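Week 3: Who Owns a Relic?
Pilgrimage and Its Objects, lecture notes

Welcome back! Last week we walked the road with the pilgrims. This week we ask what was waiting for them when they got there, and why whole towns were willing to fight over it. I love this topic, and I hope the reading got you arguing with each other already.

Start with the basic vocabulary, which you will need for the rest of the term. A bodily relic is a physical part of a saint: bone, hair, a tooth. A contact relic is something the saint wore, used or touched. Later Catholic usage sorts these into classes (first, second, and a third for objects touched to another relic), but please be careful about pushing those labels back into the early Middle Ages. People then often used one word for all of it, and they did not seem to feel that a strip of cloth from a tomb was a poor substitute for a bone.

Our case study is the Flusonum dispute. You have the packet, so I'll only sketch it. The monks of Flusonum claimed the body of their founder. The parish at Taston, a day's walk down the valley, claimed his tunic, and said he had handed it over himself before he died. Pilgrims who wanted to see both had to go to both places, and each house told them, at great length, that the other one was hardly worth the trip!
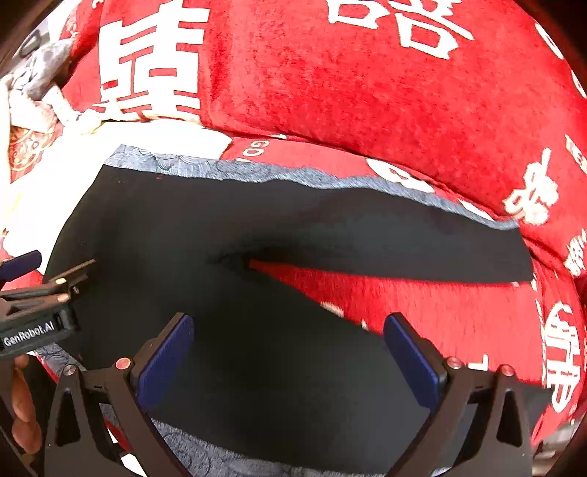 Cloth is a wonderful problem for anyone studying relics. A bone can be cut up, but it stays recognizably bone, while a garment can be worn, mended, recut, lined, or swapped for another one without much fuss. The Taston inventory calls its relic simply "the dark garment" and never says what shape it is. Think how little that settles. Take the black garment in the picture: spread across a surface, with a long tapering section that could be an arm or a leg and a fold running through the middle, it would fit the Taston entry just fine, and so would half the clothing in any monastery. So what made the Taston cloth the right one? The answer has to come from the story told about it, the box it was kept in, and the feast day on which it came out. Authenticity was something a community performed, year after year, in public.

Now look at the letter on page 38 of the packet. The abbot does not say that the tunic is fake. He says that it belongs with the body, and that the saint "is cold without it." What a line! He is arguing from the saint's own wishes, as if the saint were a living owner with a legal complaint. Many medieval writers took that idea quite seriously. A saint who allowed himself to be stolen had, on this view, agreed to move.

Two questions to carry into section:

If a saint can consent to a theft, is it still a theft? Use at least one passage from the packet.

Does the abbot's argument depend on the tunic being real? Try answering yes first, then no, and see which is harder.

A note on comparison. Some of you asked about Buddhist relics, and yes, please bring them in. The story of the Buddha's remains being divided among rival claimants is a great partner for this material. Robe and bowl count as relics of use there, so the body/contact line looks familiar, but the tie between relic, stupa and teaching gives the whole thing a different shape. Go slowly before you call the two systems the same.

For next time: the Pisharody chapter on processions, plus the first 3 miracle stories in the Taston collection. Read the miracles out loud if you can. They were meant to be heard.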